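Hivuro two-finger gripper, sim pack and wrist cam: quick review

Writing this fast before I lose the notes. Short version: good fingers, OK wrist camera, docs need work. I've been running the Hivuro model against the Hesico one in simulation since January, same two-arm cell, same bin job, before anybody signs off on real hardware.

Setup

Two arms on one side of a wood table. Blue bins, a tray to put them in. Overhead camera for the big picture, wrist camera for close work. Controller is the stock Cindcombe one, nothing tuned. I left both arms on the same gains for both grippers, so if one looks twitchy it's the gripper model and not me being nice to it.

Import took most of a morning. The Hivuro files come with 2 collision meshes per finger and the docs don't say which one to load. Load the coarse one. The fine one is pretty and it eats your frame rate.

Task is boring on purpose. Reach over, grab a bin by the thin wall, set it where it goes. Reset, do it again. One bin stays out on the wood at an angle so the planner can't just memorize a straight approach.

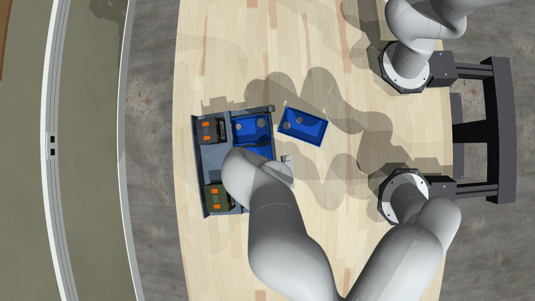
Grip and reach

Ran 1,739 attempts with the Hivuro and 988 with the Hesico (stopped early, more on that below). Fingers close evenly. No chatter at the wall of the bin, which was my big complaint with the Hesico, where contact buzzes and the bin walks a little every time you squeeze.

Palm is bulkier than I'd like. Getting down next to the divider in the tray takes a careful approach angle or you clip it. Not a dealbreaker. You set a standoff and forget about it.

Opening speed is fine. Closing speed is fine up to the default, above that it overshoots and teh controller fights it. Leave it alone.

Wrist camera

Mixed. The sim camera mount is fixed, so you get what you get. It looks out past the fingertips, so the tips sit way down at the bottom of the view and you don't get much of the contact itself. Good for lining up on a table edge. Less good for seeing what you're holding.

Biggest gotcha for me was shadows. The arm throws its own shadow right over the work surface, several soft layers of it, and a plain edge detector loves that. I lost a whole evening to a detector that kept locking onto the shadow and not the wood.

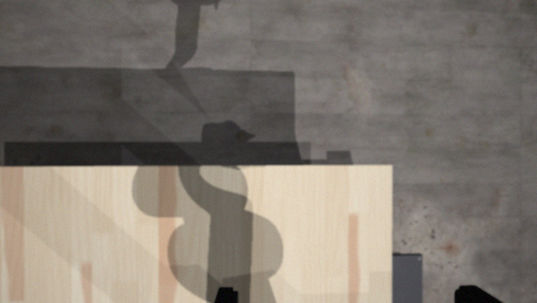
Rudd wrote in after my first notes went up and said to drop the shadow softness in the renderer before blaming the camera, and that the Hesico mount sits further back and has the same problem anyway. Fair. I tried it. Helped some, false edges went down, didn't go away. You'd want a detector that copes with it regardless, the real cell has overhead lights too.

Also the exposure setting resets on every reload. Put it in your startup script.

Overhead view

Much happier with this one. Wide enough for both arm bases and all the bins, and the discs in the bins read clearly enough to track. Problem is occlusion. When the lower arm goes over the rack, the forearm hides a good chunk of it, and the gripper is mostly tucked underneath. So right when you want to know if the fingers cleared the wall, you're looking at a shell.

I ended up using overhead for planning and wrist for the last bit of approach. Handoff between the two needs a pause or the pose jumps. I'm at 4 control ticks, seems enough.

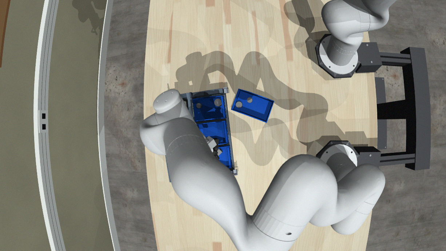
Versus the Hesico

Slimmer palm on the Hesico, gets into tight spots with less fuss. That's about where its lead ends. Contact model buzzes, the import threw warnings I never did get rid of, and the finger pads aren't adjustable in the file. I quit the long run when the pads sank into a bin wall for the third time and stayed there. Could be a bad mesh. Didn't have the patience to find out.

Wrist view on the Hivuro held still once I fixed exposure, so calibration was painless.

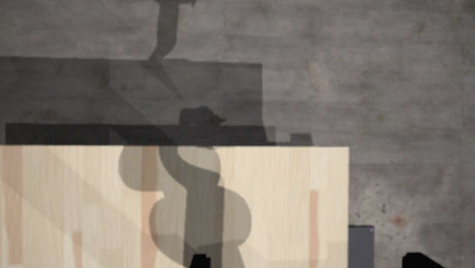
Calibration is the part I'd recommend it for. One pass, saved, loaded it again the next day and the offsets matched. I used the far edge of the table as my reference line, it's dead straight across the view and the pale wood against the gray gives you plenty of contrast. The reddish streaks in the grain are softer and my fit ignored them. If your table is darker you'll probaly need a marker.

Bad stuff, quick list

Docs. Half the joint names don't match the file.
Bulky palm, see above.
Exposure reset.
Fine mesh is way too heavy for batch runs.

Good stuff

Stable contact, even close, calibration sticks. Plays fine with the Cindcombe controller out of the box.

Would I use it again: yes, already set up the next batch with it, taller bins this time. Will add numbers here when they're done.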